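Wem nützt ein Schutzzoll? Projektbericht zum Antidumpingverfahren im Fall Braltis

Seminar Außenwirtschaft, vorgelegt am 21. September 2018
Bearbeitung: Bogumił Krajewska

Ausgangspunkt unserer Arbeit war eine Behauptung, die in fast jeder Pressemitteilung zu Handelsstreitigkeiten steht: Zölle auf gedumpte Ware sichern Arbeitsplätze im Inland. Wir wollten wissen, ob sich das an einem überschaubaren Fall nachrechnen lässt. Gewählt haben wir den Antrag des Fliesenherstellers Braltis, der dem Konkurrenten Jilero vorwirft, keramische Wandfliesen unter dem Normalwert zu verkaufen. Als dritte Partei tritt der Großhändler Berhe auf, der die Ware importiert und sich gegen den Zoll wehrt. 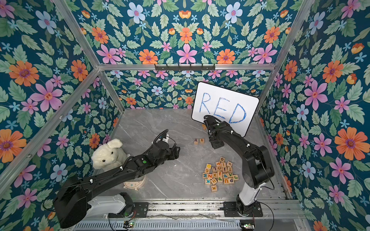 Methodik und Datenlage

Die Quellenlage ist dünn. Uns standen die nicht vertrauliche Fassung des Antrags, die Stellungnahme von Berhe und 338 Preisangaben aus Händlerkatalogen zur Verfügung. Von diesen Angaben mussten wir 115 streichen, weil Format oder Güteklasse fehlten. Die eigentlich entscheidenden Zahlen, also die Herstellkosten beider Unternehmen, sind im Antrag geschwärzt. Wer die Dumpingspanne prüfen will, muss sich demnach auf die Berechnung des Antragstellers verlassen. Das ist unbefriedigend, und wir haben in der Literatur zum Verfahren wenig gefunden, was uns beruhigt hätte.

Braltis gibt die Spanne mit 38 Prozent an. Der Wert beruht auf einem konstruierten Normalwert: Kosten aus einem Vergleichsland, dazu ein Aufschlag für Gemeinkosten und Gewinn. Warum gerade dieses Vergleichsland gewählt wurde, wird mit einem Satz begründet (ähnliche Produktionstechnik). Energiepreise und Losgrößen kommen nicht vor. Mit unseren Katalogpreisen kamen wir auf eine Preisunterbietung von 20 Prozent. Das ist freilich eine andere Größe als die Dumpingspanne, auch wenn beide im Antrag stellenweise behandelt werden, als wären sie austauschbar.

Zur Schädigung

Ein Zoll setzt voraus, dass die Einfuhren den inländischen Herstellern schaden. Braltis verweist auf sinkenden Absatz und eine stillgelegte Linie. Beides bestreiten wir nicht. Im selben Zeitraum hat das Unternehmen aber seine Serie Wellness aus dem Programm genommen, die nach eigener Darstellung lange der wichtigste Umsatzträger im Badbereich war. Wie viel vom Rückgang darauf entfällt und wie viel auf Jilero, trennt der Antrag nicht. Eine Kausalität wird hier eher vorausgesetzt als gezeigt - und genau diese Lücke hätte man mit Monatszahlen schließen können.

Auch die Gegenseite überzeugt nur halb. Berhe rechnet vor, der Zoll werde vollständig an die Handwerksbetriebe weitergereicht. Das wäre nur plausibel, wenn es keine Ausweichlieferanten gäbe, und die stehen in Berhes eigenem Katalog. 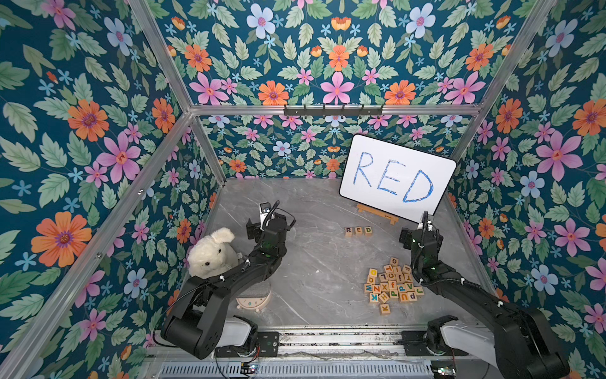
Erzsébet Orbán wandte bei der Zwischenpräsentation ein, wir verlangten vom Antragsteller einen Beweis, den das Verfahren in dieser Phase gar nicht vorsehe; für die Einleitung genügten hinreichende Anhaltspunkte, und die lägen mit der Preisunterbietung vor.

Der Einwand ist formal richtig. Wir haben den Abschnitt zur Schädigung daraufhin umformuliert, halten aber am Ergebnis fest. Eine niedrige Schwelle am Anfang hat Folgen, auch wenn am Ende kein Zoll steht: Schon die Ankündigung kann Importeure dazu bringen, Bestellungen vorzuziehen oder zu stornieren. Ob das bei Berhe geschehen ist, ließ sich nicht klären, unsere Anfrage blieb unbeantwortet.

Offen ist außerdem die Beschäftigungswirkung, mit der wir angefangen hatten. Aus den zugänglichen Unterlagen lässt sie sich nicht berechnen. Die vorläufige Entscheidung wird für November erwartet, eine Aktualisierung der Preistabelle ist danach vorgesehen.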